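The Long Table at Bavlow
How a reading of Ruth became the best-attended evening of the month

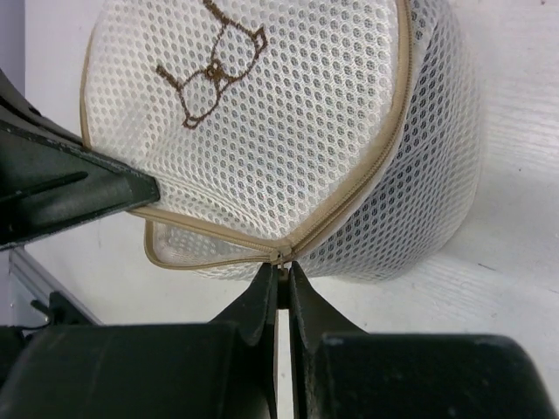
One regular told me, before I had even got my coat off, that she had read the Book of Ruth more times than she could remember and had never once thought about how hungry everybody in it must have been. It opens with a famine, she said, and we all rush past that to get to the lovely speech.

I have thought about her remark a good deal since. The Bavlow evenings began in April, when a few people from the chapel on Prasa Lane decided they would like to read one short book of the Bible very slowly, aloud, with supper. Ruth has only 4 chapters, so it seemed a manageable sort of promise to make (they are still at it, and I don't believe anyone is sorry).

The rule is that whoever reads must stop when somebody wants to ask something. On the night I visited we managed three verses before the soup. We had reached the gleaning, where Ruth goes out to gather what the harvesters leave behind, and the talk wandered off to allotments, then to food banks, then to a grandmother in Bouzid who always left the last row of beans for whoever came by. Somebody brought us back to Boaz, a little reluctantly, and we went on.

What struck me most was how much time was given to Naomi. She comes home bitter and says so, and asks to be called by another name, and in all my years of Sunday school I can't remember a teacher letting that stand for longer than a minute. At Bavlow they let it stand for most of an evening. A man across from me said he had felt exactly that way after his wife died, and that he'd been glad to find it written down. Then the bread went round again.

The group has since been joined by another in Iveo, which is reading Jonah at much the same pace, and the two hope to share a supper once both books are finished. Going by the speed of things, I shouldn't put it in the diary just yet. I have been asked back for the threshing floor, and told to bring a pudding.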